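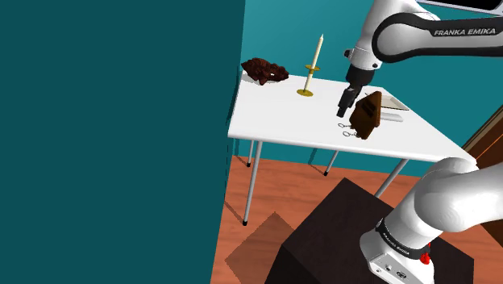

The Office of Boundaries opened its inquiry into the Kandpal orchard in October, on the written request of both towns. The orchard lies between Gralton and Udmont and had appeared on the maps of each for as long as either town had kept maps. Neither had ever collected a tax on it. The examiner assigned to the matter was Gaurav Awasthi, who had at that time completed 72 inquiries and had been asked to reconsider none of them. Hearings were held in the Gralton annex, in the room with the teal walls and the reddish wood floor, where the parties were directed to place their documents on the white table and to step back from it while they were read.

Gralton submitted a survey. Udmont submitted a survey. Both had been prepared by the same firm, Fleltix, in the same year, and both were signed in the same hand. The first placed the boundary along the eastern wall of the orchard and the second along the western wall. The examiner asked whether the firm could send a representative. He was informed that Fleltix had closed, and that its records had been left to the Kandpal family in payment of a debt for apples.

The last of the Kandpals was then called. She gave her age as 44 and her occupation as grower. She confirmed that she held the records and that she had read them. She was asked in which town she lived.

"I receive mail from both," she said. "I answer it in the order it comes."

She was asked to be more exact. She stated that her bed was on the Gralton side of the house according to the Udmont survey, and on the Udmont side according to the Gralton survey, and that she had voted in neither place. Her grandfather had paid for both surveys. He had wished each town to believe that the orchard belonged to the other.

The record shows that the Gralton attorney objected at this point and that the Udmont attorney joined him. It was the only motion the towns made together.
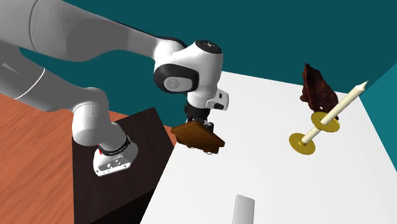
*The white table, Gralton annex.*

The examiner visited the orchard on the following morning and remained until dusk. His notes from the visit run to a single page. He wrote that the trees were old and well pruned, that the western wall had fallen in one place and been repaired with stone of a different color, and that he had walked from one wall to the other without being able to say at what point he had left anything or entered anything. He wrote that he had been offered an apple and had declined it under Rule 3, which forbids an examiner to accept goods from a party. Below this, in pencil, he had added that Miss Kandpal was a witness and had not been named as a party. The notes do not say whether he went back for the apple.

The finding was issued before the first frost. Under the founding statute, the Office may award disputed land to either claimant or may divide it between them. A third course is described in a footnote that had not been used in the examiner's lifetime. Where both claims rest on the same error, the land may be entered in the register as *unassigned*, and shall remain so until one of the towns can show that it has cared for it.

Mr. Awasthi entered the orchard as unassigned. He set the fee for reopening the matter at 1000, payable in advance by the town that wished to try. He noted that evidence of care would be expected to include pruning, the repair of walls, and attendance at harvest, and that the present occupant should be consulted on whether the work had been done properly.

Gralton sent two men with ladders the next autumn. Udmont sent four. Miss Kandpal put the first pair on the north rows and the others on the south, and wrote to the Office that the Udmont men were careless with the lower branches but could be taught. Her letter was received, stamped, and placed in the file. A basket came with it, addressed to the examiner by name.

The clerk asked how the basket should be recorded. Mr. Awasthi read Rule 3 again from the beginning, with his coat already on, and told her to record it as correspondence.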